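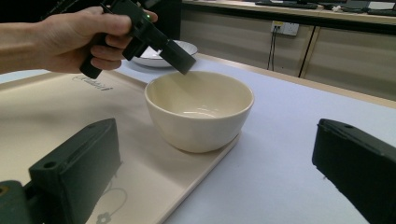

Why does a glazed bowl need its own place on a service tray?

A bowl is the tallest and least stable item most trays will carry. Its weight sits above a narrow base, and a position fixed in advance allows the tray to be lifted level and set down without the contents shifting.

Unit 4 — Table and Tray Service
Course notes prepared by Comfort Kpodo, Pirero Hospitality Program

4.1 Vessel shape
Deep bowls with inward-curving walls retain heat well and are suited to soup, porridge and stewed fruit. Wide, shallow bowls cool quickly and should be reserved for salads and cold desserts. Students are expected to know the capacity of each bowl in the training kitchen. The standard soup bowl holds 282 mL to the rim and is never filled to that level in service.

4.2 Trays
Trays with a low raised border are used for room and bedside service. The border will stop a sliding spoon — it will not stop a bowl. Heavy items are placed toward the centre, with the handles of cups turned to the guest's right. Printed trays are laid so that any lettering faces the guest.

4.3 Glaze and colour
Pale interiors show residue readily. Each bowl is held to the light and turned once before it is laid. Crazed or chipped pieces are withdrawn and entered in the breakages book.

Before the November practical, read the Toledo handout on carrying and complete the tray plan for a 100-guest breakfast.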